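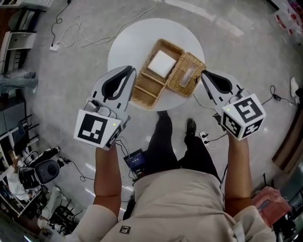
Re: [oltgate-growers] Blight on the lower plots, what now?

On Friday evening, a member from the Besten side wrote:

> I pulled up two rows of maincrops this morning and I'm fairly
> sure it's blight. Brown patches on the leaves, a bit of white
> fuzz underneath, and the stems going dark near the top. The
> tubers look all right so far but I've only dug a few. Is it
> worth cutting the rest down or should I let them carry on for
> another fortnight? Also, does this mean my tomatoes are done
> for? They're at the other end of the plot, under a cover with
> open sides.
>
> Sorry if this comes up every year, I only joined in spring.

It does come up every year and please don't be sorry, it's one of my favourite things to talk about (my family would say I need better favourites).

Cut them down! I'd do it tomorrow if it's dry. Take the tops off right at soil level, every bit of stem and leaf, and get them off the plot. Then leave the potatoes where they are for at least two weeks. It feels wrong to walk away from them, but the skins need that time to toughen up, and any spores sitting on the surface of the soil will mostly die off before you start digging. If you lift them straight away you drag the tubers through all of it, and then you're storing trouble.

While you wait, pull a bit more earth up over the ridges, especially where there are cracks. Rain washes the spores down through those. I lost nearly a whole row that way in my first summer at Oltgate, all of it from the one ridge I hadn't bothered with.

When you do dig, pick a dry morning and leave them on top of the soil for a few hours, then bring them in before they start going green. Go through them properly. Anything with a sunken brown patch, or a reddish-brown stain just under the skin when you nick it, goes in the bin. Anything you've put the fork through goes in the kitchen for supper. The rest can go in paper sacks somewhere dark and cool, and check them after a week or so, and then again, because one bad one will turn the whole sack to soup and you will smell it from the gate.

As for the tomatoes, don't give up on them yet! It's the same disease, but it needs wet leaves to get going, so a cover with open sides is much better than nothing. Take off the bottom leaves, water at the roots and never over the top, and look at the stems every day. If you see dark blotches on the stem, pick every fruit that has started to turn and ripen them indoors. Green ones make a very good chutney, and I've got a recipe that uses apples as well if you'd like it.

Please don't put the tops on the shared heap behind the Haque Lane gate. The leaves would probably rot down fine in a really hot heap but ours has never been hot in its life, and any small potatoes that sneak in will sprout next year and start the whole thing off again. The council bin is the place for it.

For next year, do think about growing something earlier. I've gone over almost completely to first and second earlies, and they're out of the ground before the worst of August. If you love a big baking potato (I do) then there are varieties bred to stand up to blight, and I had 70 good tubers off one short row last summer with barely a mark on them, while everything round them had collapsed. They taste lovely too, a bit dry, wonderful roasted. We usually put in a group order through Tutiven in the winter, and I'll post the list here when it opens. Last time we ordered 269 seed potatoes between us and still ran out!

Could anybody else on the lower plots have a look at theirs this weekend and post what you find? The plots by the brook usually go first, and it would help the top end to know how far up it's got.

And welcome to the list. Potatoes are always worth another go.

Plot 2, top end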